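Penalties, tries and the four-point question

8/10/19

I have been watching Sulness lose at rugby for most of my adult life, so I consider myself something of an authority on the subject. They lose in the rain, they lose in the sun, and one July they lost a friendly against Brodanora that had been arranged, as far as I could tell, to cheer them up.

Last weekend they managed a new one. They scored more tries than the visitors, three to none, and lost by a point. The other lot had a kicker with a boot like a siege engine and a referee who took a dim view of our front row. Every time we wandered within fifty metres of our own posts somebody in a Sulness shirt lay down on the wrong side of the ruck, had a little rest, and handed over another three points. I don't blame the kicker. I'd have taken them too, if I could kick a ball over anything taller than a hedge.

The chap next to me said this was a disgrace and that a penalty goal ought to be worth two. People have been saying this since I was small enough to be lifted over the turnstile. It sounds fair for as long as it takes to drink half a pint. Then you remember that the penalty is meant to hurt. Make it cheaper and every flanker in the league will do the sum in his head and decide that killing the ball near his own line is very good value. Flankers are quick at that sort of sum, and at no other.
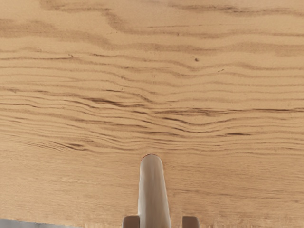 My own suggestion, which I have now put to the league in writing, is to leave the penalty alone and fiddle with the bonus points. At present you need four tries to get one. I would give it to any side that finishes two tries or more ahead of the opposition, win or lose. Under my system Sulness would have come away last weekend with two points (one for losing narrowly, which is our speciality) and I would have been slightly less unbearable at supper.

I went back through the old programmes to see what difference it would have made over the years. There is a box of them in the spare room, and I got as far as the lid before my wife asked what I was doing. The research is ongoing.

The objections so far are that it's complicated, that it rewards losers, and that I only thought of it because we lost. All true. I'd only point out that the existing rules are complicated too, and that half the crowd at Sulness couldn't tell you why any given scrum was reset. There were 313 of us there, according to the club website, and I heard at least four different explanations for the same whistle.

The league has sent back an automatic reply thanking me for my interest in volunteering as a touch judge. I have written again. Away to Brodanora next, and the forecast is for sleet.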